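The Purple Hoodie Goes to Orkport

Yamila Vergara had been folding the same sweatshirt since a quarter past nine. 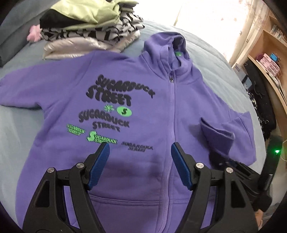 Her method came from her grandmother, who had folded for a family of 12 and regarded a lump in a drawer as a moral event. Left sleeve in, right sleeve in, bottom up, hood down. The hood had never agreed to this. Her grandmother's generation had worn cardigans, and the method showed its age.

"It's a six-hour bus," her brother said from the doorway. He was eating cereal out of a measuring cup. "You could wear it."

"I'm wearing the coat."

"You could wear it under the coat."

Yamila smoothed a sleeve and did not answer. The coat was her interview coat. It had been bought for Orkport, where she was going to start at Gakton in February as a junior something in the claims department, and it did not close over fleece. She had tried it in the hall mirror and looked like a sofa being delivered.

"What does it say on it, anyway?" he asked.

"Sugarduck Street."

"How many times?"

"Five."

"In case you miss the first four."

She had bought it at the Ojeda market for 12 dollars, from a man who swore Sugarduck Street was a band. His wife, at the next table, swore it was a skate shop. Yamila had looked for it on a map once, at 2 in the morning, and found nothing between Sugar Mill Road and Sugarloaf Court. By then she had owned the thing for a year and would have defended the neighborhood in a fight.

She folded the right sleeve over again. It sprang partway back, the way it always did, as if it had a question.

The suitcase was open on the floor. The bus line allowed 50 pounds and the bathroom scale, which had opinions, said 93. That was with Yamila's foot on it, but even without the foot the news was poor. Out had come the second pair of boots. Out had come the rice cooker, a loss she was still processing. Her mother had come through twice and each time something had gone back in, usually a towel.

"They have towels in Orkport," Yamila had said.

"Whose?" said her mother.

Her brother put the measuring cup down on the dresser and came over to look at the bed. He considered the hoodie for a while with his head on one side.

"Leave it here," he said. "I'll look after it."

"You'll wear it."

"That's how you look after a hoodie."

She pulled the zipper straight and thought about this. He had been wearing it already, she was fairly sure. In the fall it had come back from the laundry smelling of the Cellik parking garage, where he worked nights and she had never set foot. She had said nothing at the time and saved it up for later use.

"You got barbecue sauce on it in October," she said.

"That came out."

"So it was you."

He picked up his cereal again.

Hood down, bottom up. It made a package the size of a bed pillow and the shape of nothing in particular. She carried it to the suitcase, took out one towel, listened for her mother in the hall, took out the other, and pushed the hoodie into the gap with her knee. The lid closed on the third try with her brother sitting on it.

"There's a bit of hood sticking out," he said.

"Leave it," said Yamila, and went to look for her shoes.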